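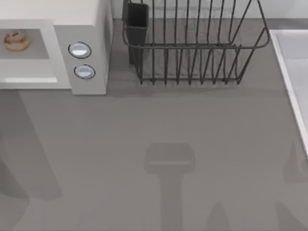

Kitchen counter with microwave, dish rack and sink, rendered.

Fleleck: household reheating notes
August 18, 2024, by Grigoris Mavromatis

Fleleck is a small text collection of notes on how people warm up food at home. It has roughly 1,000 entries, written by 200 people who answered the same short form in July. Each entry is one food, one method and one result in the writer's own words.

Files

notes.csv has all the entries, with one row for each note.
foods.csv has the list of food names after cleaning.
changes.txt says what was corrected by hand.

Columns in notes.csv

food: the name as the writer gave it
group: one of 11 food groups, chosen by me
method: oven, pan, microwave, steam or other
minutes: a whole number, or empty
power: only for microwave, as written on the form
comment: free text, in English
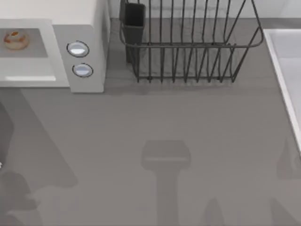
The minutes column needs the most care. Many writers gave a range, such as "2 to 3", and in this case I kept the higher number and left the range in the comment. When the writer gave only seconds, I rounded up to the next minute. Please do not use these times as advice on food safety. Rice and chicken especially must be checked elsewhere.

Bread and pastry have many more notes than soup, so an average over the whole file does not say much. "Bun" and "roll" are still separate in foods.csv. I will join them in version 3 if I find a rule that works.

Names and addresses were removed before the comments were copied. You may use and share the files if you name the source.

Related
Stelivico: shopping lists, cleaned
Giannakopoulos recipe index
Alari: words for leftovers

Contact: Grigoris Mavromatis | © 2024 Fleleck | Back to top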